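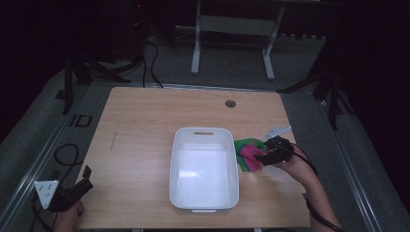
Figure 3. Cloth-to-basket task with two hand-held grippers, one holding the cloth and the other near the corner of the table.

4.2 House rules for recording

I'll admit I was the one who didn't want written rules. Then Anca Vasiliu and I sat down with our first 302 demonstrations and found we'd each been starting the task in our own way (mine were much sloppier, she'd like it noted), and by the end of that afternoon we had a page of rules taped to the wall at Ikau.

Most of them are dull. The basket starts empty, as in Figure 3. Both grippers stay in the operator's hands for the whole take, even when only one has anything to do. Cables go off the table edge and never across the top, and the little markers on the grippers mustn't be covered by a sleeve, so we roll ours up. After every 20 takes we stop and swap operators, which Reginald Dunleavy thought was far too often until he'd done a full morning of it!

The rule we argued over most was what to do with a fumbled grasp. We keep it, provided the operator recovers without putting a gripper down, and we tag it as a recovery. Of the 1,074 takes we recorded under the rules, those tagged ones were the most awkward to label, and two of us still disagree on where a recovery begins. Section 4.3 gives the wording we settled on in September.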